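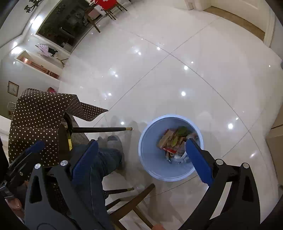 Search questions Search Enter keywords

Small open bin, no liner: how do I stop it getting gross?

Hi all, hoping someone has a system because I clearly don't. We moved into a unit in September, tiled all the way through, and I've got one of those little round plastic bins (light blue, no lid, nothing fancy) that lives on the floor in the living area. It's meant to be for dry rubbish only. Wrappers, bits of cardboard, leaves that drop off the plants, that sort of thing. The proper kitchen bin is under the sink and takes the wet stuff.

I've been running it without a bag because it seemed silly to throw out a whole plastic bag for a handful of lolly wrappers. And that was fine for the first few weeks! But now there's a sort of tacky ring around the bottom that grabs everything, and when I tip it out over the big bin half of it stays put. Leaves are the worst. They go soft and stick flat to the side and I end up picking them off with my fingers, which is not how I want to spend my evening. The clear plastic bits cling to the wall as well, I assume it's static.

Things I've tried so far:

Rinsing it in the laundry tub. Works for a couple of days. Then I forget to dry it properly and the next lot of cardboard goes to mush on the bottom.

A spray I got at the shops called Fastevero. Smells like a swimming pool, and I reckon it made the tacky ring worse, though maybe I just didn't rinse it off well enough.

Lining it with junk mail. Slides about and comes out in one lump, but then the rubbish gets down behind it anyway.

So the questions, I suppose. Do I give in and use bags? Is there something better for the bottom? And how are the rest of you sorting what goes in, because I'm putting soft plastic, cardboard and plant bits all in together and then feeling guilty at the big bins. My partner thinks we should have a separate one for each and I can just see us tripping over a row of buckets on the way to the couch.

Not after a pedal bin please, I had one and the lid broke inside a month.

Posted 2021-12-06

Answer from Oisín Dolan

I've had an unlined bin in my sewing room for years, so I can probably help with most of this.

First, the tacky ring. It'll be sugar off the wrappers plus a bit of damp from the leaves, and a rinse won't shift it once it's set. Put enough hot water in from the tap to cover the bottom by a couple of centimetres (not the kettle, thin plastic can warp), add a squirt of ordinary dish soap and a good spoonful of bicarb, and leave it for an hour. Then go round with an old dish brush, mostly where the wall meets the base. Rinse, and then stand it upside down outside or propped on the edge of the tub overnight. The drying is the part you're skipping! I do mine before bed and it's ready by breakfast.

Go easy with anything scratchy. I went at my old Turarine bin with a green scourer and the inside was never smooth again, everything caught on it after that.

For the bottom, cut a circle of newspaper or brown paper, two or three layers, and make it bigger than the base so the edge turns up the wall a little. Snip the turned-up edge every few centimetres so it sits flat. That's why your junk mail is sliding, it's shiny and it's the wrong shape. Trace the base once onto a cereal box and keep that as a template, then you can cut a stack while you're watching telly. When you empty the bin the paper comes with it, and plain paper can go in with the cardboard if it's still clean.

The static I've never completely beaten. What helps is wiping the inside with a cloth that's had a drop of fabric softener on it, well wrung out, and letting it dry. Lasts me a fortnight or so. It's worse in winter when the heating's on.

As for sorting, I wouldn't bother with a row of bins either. Take the plant bits out of the system altogether. I keep an old margarine tub on the windowsill beside the pots, leaves go straight in there and out to the compost when it's full. If you don't have compost, ask if your council takes them in the green bin. Once the leaves are gone there's hardly any moisture left, and cardboard and wrappers can share without making a mess of each other. Then it takes half a minute at the big bins to pull the cardboard out from the top. Flatten it before it goes in and you'll fit twice as much, too.

Soft plastics I stuff into a bread bag hanging on the back of the pantry door. Check what your area takes though, mine changed the rules and I only found out from a sticker on the lid.

Answer from a member

Just use bags. I buy the small Finix ones, 108 on a roll, and one roll goes on forever if you only change it when it's full. Tie a knot in the side if it's too loose for the rim, otherwise it slips down inside and you're back where you started.

Answer from a member

Agree with Oisín about taking the leaves out, that alone would fix most of it. I'm in a tiled place too and I'd add, put something under the bin. A round cork placemat does me. Mine used to skate off every time somebody tossed something in from the couch (my kids, mainly) and it left a grey scuff on the tiles that took ages to rub off.

Also, empty it more often than you think! I used to wait till it was heaped up and that's when the stuff underneath goes funny. Now I do it every 2 days on the way out to the car, full or not. It's light, you just grab it by the rim and go.

If you do end up wanting a second bin, Dhillon do a half-round one that sits flat against the wall, so two of them take up about as much floor as the one you've got. I found mine secondhand. The colour's awful but it's behind the armchair.

2,729 views

Comment from the original poster

Did the bicarb soak last night and wow, the water was brown. Cutting my cereal box circle now. Margarine tub is already on the sill. Thanks everyone, will see how the fabric softener goes, we've only got the lavender one so the rubbish is going to smell lovely.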